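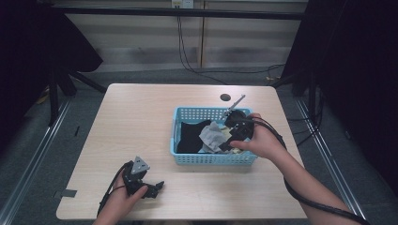
*A light-blue basket, a few cloths, and a table with room to spare.*

I would like to say something kind about the small laundry basket, the sort with holes in the sides that holds maybe a few cloths and a pillowcase before it starts to complain. I grew up in a house with one enormous hamper, a great wicker thing that stood behind the bathroom door, and I believed well into my thirties that this was how laundry was done. You filled it for a week, sometimes closer to two, and then somebody lost a whole afternoon to it.

My neighbor Rawan Hourani cured me of this. She keeps a little plastic basket at the end of her kitchen counter, and whatever gets used that day goes into it – dish towels, napkins, the rag from under the sink. When it comes back from the wash it goes straight onto the table, and she folds it while the kettle heats. I timed her once, without telling her, and it took 5 minutes. I had been putting off my own pile since the beginning of June.

Now, I know the argument on the other side, and my sister makes it at every family dinner. Small loads waste water, she says, and a person with a job and two boys can't be fussing over a basket every evening. She has a point about the water. I don't run the machine for four napkins either; I let two or three baskets gather and wash them together. It's the folding I like to keep small. A heap on the bed asks you to give up your evening, and so you sleep next to it. A heap in a basket you can carry on one hip, with the radio on, is a different sort of request altogether.

The table matters too, I think. I tried folding on the couch for some 12 years and every towel came out shaped like a boat. You want something flat and mostly bare, about waist height if you can manage it, and you want to leave it bare between times (this is the part I still fail at, what with the mail). Dark cloths first, if you ask me, while your eyes are fresh and can still find the lint.

Rawan doesn't sort at all. She pulls out whatever is on top and folds it in thirds, even the ugly rags, and they go in the drawer beside the good ones. I used to ball mine up. I fold them now, and I have to say I like opening that drawer.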